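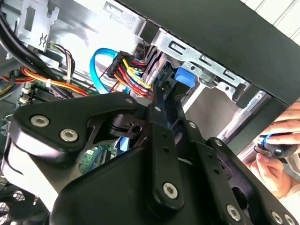

NAVOLIA, 2020-09-15

Our old desktop towers are being opened up one at a time this fall, and what a pleasure it is to poke around inside them again! Before you pull anything, find the blue plastic latches on the drive bays and follow the cables with your eyes. 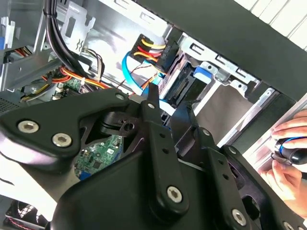 Orange and yellow power wires inside the case

Lay the tower on its side with the panel off, and give yourself plenty of bench. The Dell has an empty processor socket and two empty memory slots, so there's room for some lovely tinkering.

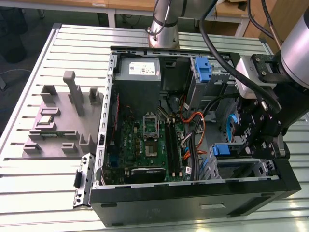 Liette Després writes that she labels every cable with masking tape first, and wishes she'd started doing it 12 computers ago.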